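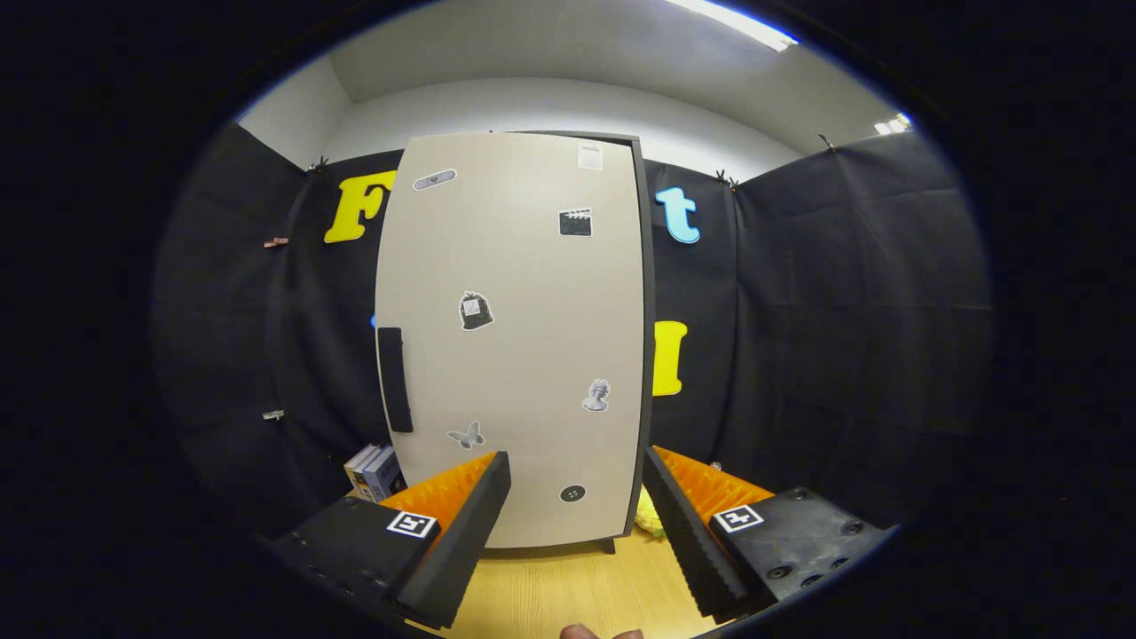

Questions I Get About Renting Out My Spare Room

Last updated 11/10/22

I rent out the back bedroom of my house in Nirovbridge, and I've been writing about it here long enough that the same questions keep landing in my inbox. So I put them all on one page. I'm not a lawyer or a realtor, I'm a person with one extra bedroom!

How long do people stay?

Mostly a few months. I get a lot of nursing students and people on short contracts at Zaltden, the packaging plant across the river. My shortest stay was 8 days (she hated the commute, fair enough) and I've never let anyone sign for more than 90 at a time. We just renew if we still like each other.

Is the room furnished?

Yes, bed, desk, lamp, somewhere to hang your clothes. I tried it unfurnished once and spent a whole weekend helping carry a mattress up my very narrow stairs, so never again. Most of what's in there came secondhand from Flultov, the big thrift place on the highway. Go early, and bring a tape measure, because they won't hold anything for you while you run home to check.

Can renters decorate?

Go for it! Posters, string lights, stickers, whatever makes it feel like yours. My only rule is to ask me before anything goes on the painted walls. I had one coat of paint come off with a strip of tape and I'm still a little sore about it.

Do you share the kitchen?

Yep. Everyone gets a shelf in the fridge and one in the pantry. Oil, salt and coffee are shared and I buy them. Quiet hours start after the late news, and that covers the blender too.

What about a lease?

I use a plain four-page agreement that I had looked over by Eyvindsson, a small law office downtown. It covers rent, deposit, guests, notice and what happens if something breaks. Please don't just copy somebody's off the internet (including mine, which is why I don't post it). The rules are different from state to state and sometimes from town to town.

How do you pick someone?

A phone call first, then a visit, then references. I always call the references. I also ask what time they get up, which sounds nosy, but four people sharing one bathroom taught me a lot back in college.

Do you allow pets?

No dogs or cats, sorry. My own cat is old and cranky and she was here first. Fish are fine.

Is the room open right now?

It's taken through the end of November. If you want to hear when it opens up, send me a note through the contact form and tell me a bit about yourself and your dates. I usually write back in a day or two, slower if I'm working a double.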